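3.2 Bedding microclimate and sheet tension

Skin temperature at the sleeping surface depends on the mattress, on the sheet, and on the air held between them. Earlier work on hotel and hospital bedding has mostly treated the sheet as a single layer of known thermal resistance, laid flat. In a home this seldom holds. A fitted sheet is pulled over the corners by hand, is disturbed each night, and is pulled straight again with varying care. The layer of air under it is therefore uneven, and a resistance measured on a hot plate in the laboratory will not carry over directly to the bed.

We used the household set collected for the Irkine study, which covers 144 bedrooms visited in February. In each bedroom the mattress type, the fibre content of the sheet (from the sewn label, where one was still legible) and the age of the sheet as stated by the occupier were written down before any instrument was placed. Three surface probes were then fixed under the sheet along the centre line of the mattress, at shoulder, hip and calf height, and one air probe was hung at the height of the bed head. Readings were logged overnight and the probes were collected the next morning. Bedrooms with electric blankets were left out at the recruiting stage.

Sheet tension was scored by eye on the scale proposed by Pisharody, with small changes. A score of 0 means that no crease can be seen from standing height. A score of 1 means shallow creases that vanish when the hand is drawn across them, and a score of 2 means folds that stay. The original scale had a further class for sheets that had come off one or more corners; we merged this with class 2, as there were too few cases to treat alone. Scoring was done before the probes were placed and again after they were in position, and the second score was used throughout.

Surface form of the kind considered in this section is shown in Figure 3.

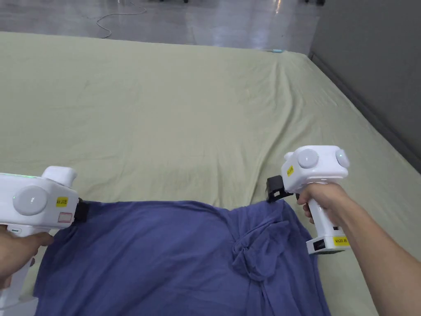
Figure 3. Fitted sheet on a large bed, with shallow ripples and soft diagonal creases.

Agreement between the two scorers was good for classes 0 and 2 and weaker for class 1, where most of the disputes turned on light falling from one side. A low lamp makes a shallow crease look deeper than it is. After the first week the scorers were told to switch on the ceiling light and to look from the foot of the bed, and agreement improved. Scores from the first week were kept in the analysis, with a marker for the earlier procedure.

The overnight logs gave 477 usable probe records. Records were dropped when the probe had shifted by more than the length of its own housing, or when the occupier reported having slept elsewhere for part of the night. For each record we took the time needed for the surface to reach a steady value after the occupier lay down, referred to below as the settling time. Class 2 sheets took longer to settle than class 0 sheets, by up to 8 minutes at the hip probe. At the calf probe no clear difference was found – the load there is small, and the sheet is probably not pressed flat in any of the classes.

Two limits should be noted. First, the mattress cover was not controlled. Quilted covers trap air of their own, and in homes which had one the effect of sheet tension was harder to separate. Second, tension and fibre content are linked. Knitted cotton sheets stretch and tend to be scored 0 or 1 even when old, while woven sheets of the same age are more often scored 2. Huamán treated this link by fitting the two fibre groups apart, and we follow the same course in section 3.3, where the woven group is taken first.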